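Filed under: Help > Moving In > Tenant Questions

Moving in at Quintana Court: FAQ

Last updated August 6, 2018

Ask at the Akthorpe office if your question isn't on here. Vega Ibarra is on the desk mornings, Peter Lukáč does afternoons and all the repairs.

When can I get my keys?
After the deposit clears and the lease is signed by everyone on it. Everyone. If your roommate is still out of state they can sign by mail but allow a week.

How many keys do I get?
2 per apartment. Extra copies through the office only, please don't get them cut at the hardware store, they stick.

Is there parking?
Yes, behind the Prondgate side. 52 spaces, first come first served, no reserved spots. Permit goes on the dash. Visitors park on the street.

Can I have a pet?
Cats yes. Dogs under the weight limit in your lease, ask first. Fish tanks ok on the ground floor.

What do I need to set up myself?
Electric and internet. Water, trash and heat are in the rent. Heat comes on in October, not before, so bring a blanket if your a cold person.

Where does the mail go?
Boxes are in the Clarnley Street entrance. Put your apartment number on everything or it goes back. Packages too big for the box get left at the office, bring ID.

Can I paint?
Walls, yes, with written permission, and you paint them back before you leave. Doors and trim, no. Ceilings, no.

Can I hang pictures?
Small nails fine. No adhesive strips, they pull the paint off and it comes out of your deposit.

What about furniture delivery?
Book the elevator with Vega at least a day ahead. Pads are in the basement. Measure your couch first!! The stairs turn tight on every landing and we can't take the railings off.

Can I change the door handle or the lock?
Handles, ask Peter. Locks, never. If you swap a handle keep the old one in a bag with all the screws and put it back when you move out. Loose handle? Don't tighten it yourself, send a repair request and say which room.
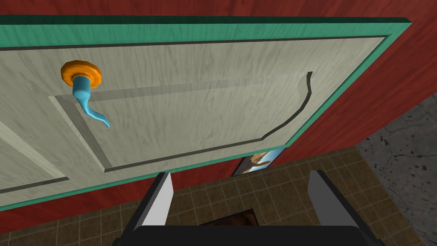
Pale door, green frame, orange rosette behind the handle.

My door sticks. Is that a repair?
Yes. Send a request. Don't sand it.

How do I send a repair request?
Paper form in the lobby or call the office, extension 804. Leaks and no heat, call right away, any hour. Everyting else gets done in order.

When do I get my deposit back?
After the walkthrough, by check, to the forwarding address you gave us. No address, no check.

Quintana Court Apartments | Akthorpe office | Contact us | Back to top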